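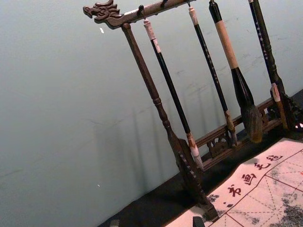
Brush rack at the demo bench, felt mat in front

Forum > Shop Floor > Automation at work
Thread: Arm cell for brush hanging and packing, what changed for you?

hakebench
We make and sell calligraphy sets. In May the company put in an arm cell from Tindum that takes finished brushes, hangs them on the rack, takes them down again and lays them in the box. Before that it was four of us at a long table. Now two of us look after the cell and two went to handle inspection. Pay is the same. I miss the table some. Has anyone else been through this?

ruledpaper
We have the same kind of setup at Prokska, but for paint brushes. The first 18 shifts were slower than by hand. The loops were the problem. A person finds the hook without looking, the arm has to line up every time.

hakebench
Same with us. The thick ones with the big head are the worst, they swing and knock the thin ones. We ended up giving them a longer pause before release.

cilico_nights
Cilico here, night shift. I'll disagree with the "pay is the same" part. Ours is the same per hour, but overtime went away. We used to box 120 sets in an evening before a big order and get paid for the late hours. Now the cell runs and one person stays.

ruledpaper
That's a scheduling choice, though. The arm didn't cut your overtime, your manager did.

cilico_nights
Comes to the same on my check.

tufting_dept
Inspection is harder than people think. I moved over from packing and my eyes are done by 3 pm. Ask for rotation now, before the roles get fixed. We got ours after two months of asking.

hakebench
Good tip. Right now it's whoever was trained first stays at the cell. I'll bring it up.

uibo_floor
At Uibo we log every dropped brush. 151 last month out of all shifts, most of them with worn loops. The log helped us more than the cell did – we changed the cord and drops went down for the hand packers too.

cilico_nights
Who does the logging?

uibo_floor
Whoever is on the cell. It adds ten minutes to the end of the shift, paid.

hakebench
Ours isn't paid yet. Adding that to the list with the rotation.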